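About Varnedlow Laundry School

Varnedlow Laundry School teaches the washing, drying and finishing of clothes and household linen. It was founded by Veikko Vainio, formerly laundry manager at the Hirvonen hotel, and occupies the ground floor of the old dye works in Widorley. Last year 276 learners completed a course with us.

Our introductory course deals with the front-loading washing machine. Learners study the door, the gasket and the drum before they are taught any programme settings. 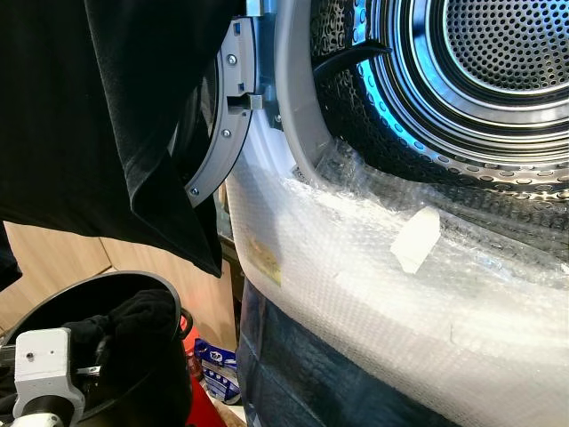
Do learners need to bring their own washing?
The school supplies all garments and linen used in lessons, though learners on the evening course may bring up to five items from home.

Dark clothing is taught as a separate subject. Black cloth picks up lint readily and shows it at once, and learners practise sorting, turning and loading it until they can do so without hesitation. Our stock of practice garments stands at 1164 pieces, most of them given by the people of Widorley and Wellier.
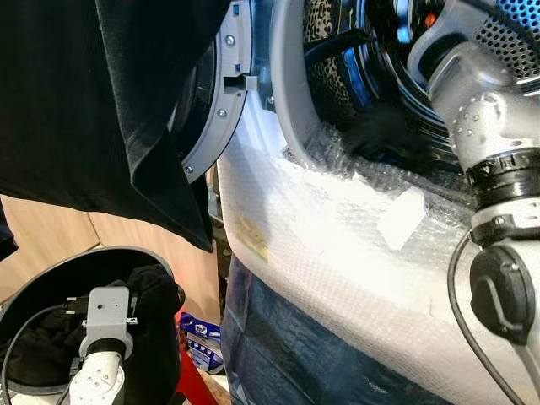
Black cloth in the drum, introductory course.

The advanced course runs from May and is open to those who hold our first certificate. It covers wool, stains and the care of equipment - the last of these being the part employers ask about most often. Learners are taught to inspect a machine before every load. 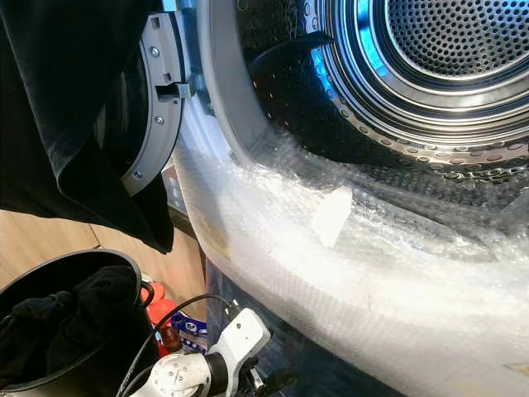
Inspection is assessed by a short practical test and a written paper. Candidates begin at the door and work inwards. They must name the latch on the door ring, the rim of the opening and the small round holes in the back wall of the drum, and explain the purpose of each to the assessor. The pass mark has remained the same since the school opened, and 103 learners now hold the advanced certificate.

The office is open from nine in the morning until half past four. Enquiries about places, fees and group bookings should be made there in person or by post.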